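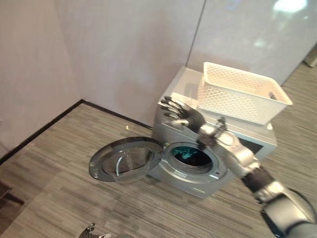
Front-loading machine, silver. 

Brolstead Aden football kit, review after a full spring of matches

2021-08-02

Our club changed its kit in April, when we were allowed to play again, and I was asked to write what I think of it. I play left back and I am not a fast one, so I spend much of the match with somebody's hand on my shirt. For this reason I believe I can judge the seams.

The set is called Aden and it has shirt, shorts and socks. We paid £54 per player with the number and the badge included. It is more than we paid for the old Hitov kit, but for the Hitov the numbers were extra and they came off in strips during the first winter.

The shirt

The shirt is light, and the collar is flat and does not rub the neck. I was worried about the cloth under the arms, which is a thin mesh, and I pulled at it quite hard at home before I wore it outside. It held. In the away match on the hill pitch the striker against me, a very strong boy, took me by the sleeve at every corner and the sleeve went back to its shape afterwards. We lost this match, but not on my side.

What I like less is the length. When I raise both arms for a throw-in, the back of the shirt climbs out of the shorts. Gwion Beddoe, our centre half, is much taller than me and he has to tuck his in again after each header. Brolstead sells a longer cut, but only in the Aden Pro, and you cannot mix the two in one team because the blue is a little different. I asked the shop and they confirmed it.

Sizes are small. I am normally a medium and I now wear a large. Two of our players had to send theirs back, and since the numbers were already printed there was a charge. If you order for a team, please ask for the sample shirts first. The shop lends them without cost, only you must know to ask.

The shorts

About the shorts I have not much to complain. The waist has a cord and also elastic, and the cord has stayed inside so far. There is no pocket. Hefin Gittins referees for us in training games and he wears the same shorts, and he would like a pocket for his whistle and cards. The referee model by the same maker has one at the back but costs more than he wants to pay.

The white lining catches grass marks at the hem. I slide often, so mine have a green edge now.

The socks

These are the weak part. The foot is well cushioned and I had no blisters, also not in new boots. But the top is too loose to keep a shin pad in its place, and after half an hour the pad has turned to the side of the leg. I use tape, like in the old days. Ha-rang Kang cuts the foot from the sock and wears her own grip sock under it, and she says it is the best money she has spent on her feet. I tried it for one training and I did not like the line it makes at the ankle. Tănase socks are thicker and stay up better, though they are hot when the ground is dry.

Washing

The label says wash inside out, no softener, no tumble dryer. I do it as written. The number on my back, a plain white 2, is still whole, with one fine crack where the bottom line turns. Nimal Gazi used the dryer once by mistake and his number has become wrinkled, so take the label seriously. Mud should be dry and brushed off before the shirt goes in. If you wash it wet, the blue takes a brown shadow that needs another wash to leave.

The shirt itself dries overnight on a chair. The socks need longer.

Is the price fair?

For the shirt and shorts I would say yes. I have played in worse things which cost more. The socks I would buy separately if the shop agreed to take them out of the set, but it does not. Lleucu Parri, who did the order for us, tried it and was offered a free ball bag instead. The ball bag is good, by the way, the zip is strong and it holds more than we have.

I would order it again for a team which plays on grass and does not have to buy each year. For goalkeepers I cannot speak, ours kept her old jersey and she says she will be buried in it.

Good: strong seams, flat collar, numbers that stay on
Less good: short back, small sizes, loose socks

Related
Tănase winter socks: one season in them
Hitov training bibs, the cheap and the less cheap
Which shin pads for full backs?
Brolstead Aden Pro: first look at the longer cut
How to take a long throw-in without hurting your back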